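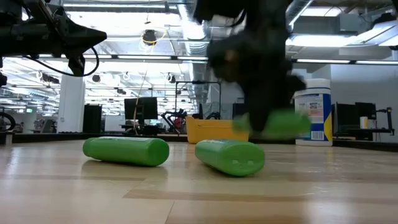
Fig. 1. Green plastic bottles on a wooden tabletop, with a third held in the gripper.

Unit 7: Save systems and game state

These notes cover how a game stores progress and restores it later. Read them before the lab. The lab code is the Nudier project, a small top-down adventure, in the same version as last time.

7.1 What counts as state

Game state is everything needed to resume play with the same result. In Nudier this is the player's position, the inventory, the quest flags, the world clock and the seed of the random number generator. Particle effects, camera shake and sound positions are left out. They can be rebuilt on load, or dropped without the player noticing.

A common mistake is to save derived values. If maximum health is worked out from level and equipment, store the level and the equipment and work it out again. Storing all three allows them to disagree.

7.2 Full and partial saves

A full save writes every object in the world. A partial save writes only objects that differ from the level file as shipped. The Halás map holds 1,475 placed objects. After a typical first session 1,107 of them are unchanged, so a partial save skips these and writes the rest.

The cost of a partial save is that it depends on the level file. If a designer deletes or renumbers an object, old saves may point at nothing. Give each object a fixed identifier when it is first placed and never reuse it. 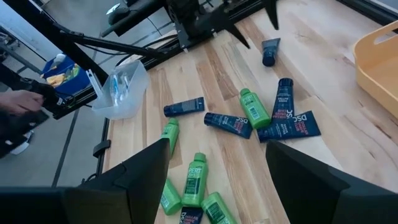
Fig. 2. Navy tubes and green bottles grouped on the tabletop.

7.3 Versioning

Every save file starts with a version number. On load, the game compares it with its own and runs the upgrade steps in order: version 1 to 2, then 2 to 3, and so on. Each step is a separate function and is not edited after release. The Givport build broke this rule - one step was changed in place, and saves made before the change loaded with empty inventories.

7.4 Writing safely

Write to a temporary file, flush it, then rename it over the old one. Keep the previous save as a backup. Add a checksum at the end of the file and test it before reading anything else. A checksum detects damage, but it does not stop a player from editing the file.

Autosave should not stall the game. Copy the state on the main thread, then write the copy on a second thread. In Nudier the interval is 40 seconds, with no autosave during combat.

Lab task

Add a quest flag to the Stovura level, raise the save version and write the upgrade step. Test with both old save files in the lab folder.

Reading for next time: Unit 8, replays and fixed time steps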